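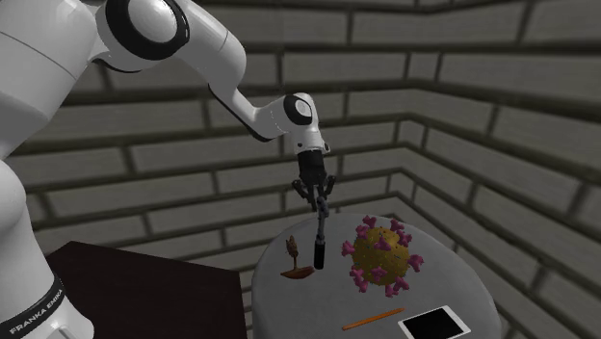
White arm, round gray table.

Jan 19, 2024

I had the flu for most of December and I'm only now getting back to normal. I kept some notes while I was in bed, mostly out of boredom, and I'm putting them here so I can find them next winter.

It began with a sore throat on the bus home from Finham. I figured I'd been talking too much. By the time I got in the door my legs hurt, and by midnight I had a fever and two blankets on. The fever stayed four days. The cough stayed 16.

I had almost nothing in the house. There was half a bag of rice, some eggs and a jar of mustard. The Krasniqi grocery on the corner will deliver if you call before noon, so I ordered broth, crackers, bananas and ginger ale. I ate the crackers and not much else until the fever broke. Next fall I'm going to put a box together ahead of time with broth, tissues, fever pills and a spare thermometer. My old Gramex one died on the second night and I had to guess until the new one came.
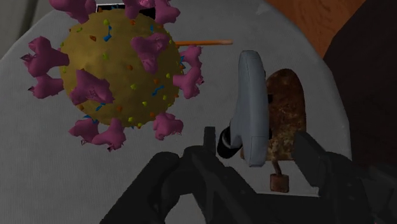
Sleep was the worst part. I could lie flat for maybe an hour before the cough started, and then I'd move to the armchair and stay there until it got light. Three pillows helped a little. So did running a hot shower with the bathroom door shut and sitting on the edge of the tub. I also started writing down every dose, because at three in the morning I couldn't remember if I'd taken the last one or only thought about it. A pencil works better for this than a pen when you're lying on your back, and an orange one like the one on the table there is easy to find in the blankets. Mine was plain yellow and I lost it twice.

I went back to work too early. I felt fine on the couch and took that to mean I was fine. After one morning at my desk I had to go home, and I slept through until dinner. The second time I waited until I could walk to the post office and back without sitting down on the wall outside.

The walking has been slow. I started with the length of my street. I was up to 2,000 steps by New Year's and I've been adding a bit most days, except when the sidewalks are icy. Hills still make me cough.

Other things I want to remember. Change the pillowcase every day. Kanano lemon drops are fine, but the honey ones stick to your teeth. Don't try to read anything long. Tell work you'll be out for the week and don't promise to check email.

I also missed my shot last fall. I had it on the calendar, moved it once and then forgot. The pharmacy still has some, so I'm going in tomorrow after lunch.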